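Trokine Live Event Console

The Trokine Live Event Console is a hosted service for television networks, studios and promoters that wish to hold live question-and-answer sessions with cast members, athletes and other guests. It combines a video player, a moderated question queue and a viewer chat in one page, which may be placed on a program's existing website. The console is sold and supported by Ullow.

Viewers submit questions before or during the event. Each question is held until a moderator has approved it, and approved questions are passed to the host's screen in the order the moderator selects. Questions that contain blocked words are set aside for separate review. The list of blocked words can be changed at any time, including while a session is live.

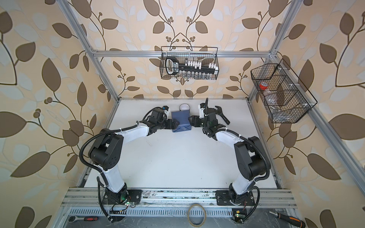 Two arms on an aluminum rail, with patterned wallpaper behind.

The console is offered in two editions. The Trinder edition supports one event at a time and includes 20 moderator accounts. The Zein edition supports several events at once and includes 70 moderator accounts, a separate waiting area for guests and a private channel between the host and the control room. Both editions include closed captioning, a countdown page and an event archive.

Specifications

Item number: 1192
Moderator accounts: 20 (Trinder), 70 (Zein)
Archive storage: 40 hours of video
Languages: English, Spanish, French
Sign-in: by email address or as a guest, as set by the customer

Customers are responsible for securing permission from all guests who appear in a session, and for posting contest rules where prizes are offered. Ullow does not select or edit viewer questions on a customer's behalf unless a moderation contract has been signed.

Setup requests should be made through the customer's account page. A rehearsal session is included with each booking and must be completed before the event page is opened to viewers. Sessions scheduled for March are subject to early booking, as demand is high during the spring premiere season.

Product information last updated September 25, 2018.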